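Call for participants: block sorting and packing study
Horrocks Workshop, Bench Room 2

Zalier is recruiting adults to sort and pack small shaped blocks by hand at a standing bench. The results will be used to set tray sizes and packing instructions for the Sesholm block range. Sessions run on weekdays until the end of February. There are 47 places.

The task

Participants work at a maple board set on a perforated bench top. Blocks are supplied in mixed groups. Each participant sorts them by color, then by shape, and then packs them into trays following a printed card. The order of the cards changes between participants.

The range includes cylinders, five-pointed stars, triangular prisms and a five-sided piece with a peaked top. All have a textured surface. Some colors appear in more than one shape, such as the red cylinder and the red star, so color alone does not identify a piece. Blocks are often presented touching one another, and the stars in particular have to be separated before they can be placed.

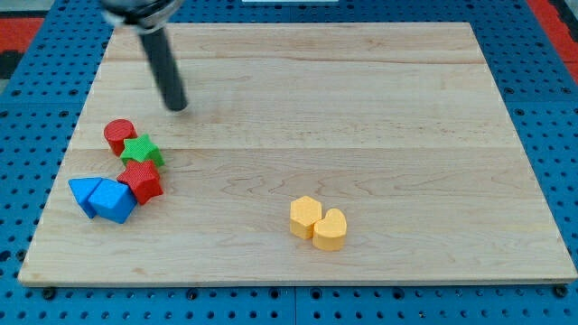

Session format

Each session lasts 2 hours, including two breaks. The first part is practice and is not scored. The scored part consists of 8 rounds, with the board cleared after each one. Participants may use either hand or both. Gloves are not worn. Speed is recorded but does not affect payment.

Who can apply

Applicants must be 18 or older and able to stand for up to half an hour at a time. Normal or corrected eyesight is required, and applicants must be able to tell red, green and blue apart. A short color check is given on arrival. Experience in packing or assembly work is not needed. Anyone who took part in the Golard tray trial should say so on the form. They may still apply, but will be placed in a separate group.

Payment

Participants are paid a fixed fee for the full session, confirmed in writing with the booking. Those who leave early are paid for the rounds completed. Parking at Horrocks is free for the length of the session. Travel costs are not covered.

Records

Times, placement errors and dropped pieces are entered under a participant number. Names are kept separately and deleted when payment has cleared.

How to apply

Complete the form at the Horrocks front desk or request one by mail. Quote reference 1653 and list at least two weekday times. Forms must be received by Sunday, October 4, 2026. Questions about the task or the bench height should be addressed to Malcolm Entwistle, Packing Trials, Zalier.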